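Clonis FAQ - updated 2026-10-27

What is it?
A training method for two-arm cloth sorting. Policy learns from teleop demos, then we swap the wallpaper and floor and run it again.

How many demos?
100 per backdrop. We tried fewer in May - didnt hold up.
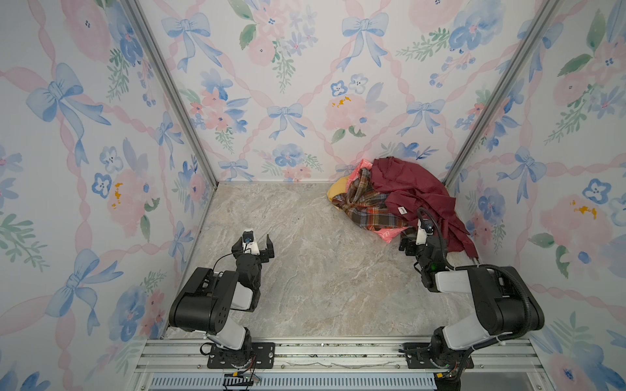 Why florals?
Busy patterns are hard on the wrist cameras. Plain walls hid the problem. 9 backdrops so far, more comming.

Does it beat Drakau?
On mixed piles, yes. Single shirts - no diffrence.

Code?
Soon. Weights first.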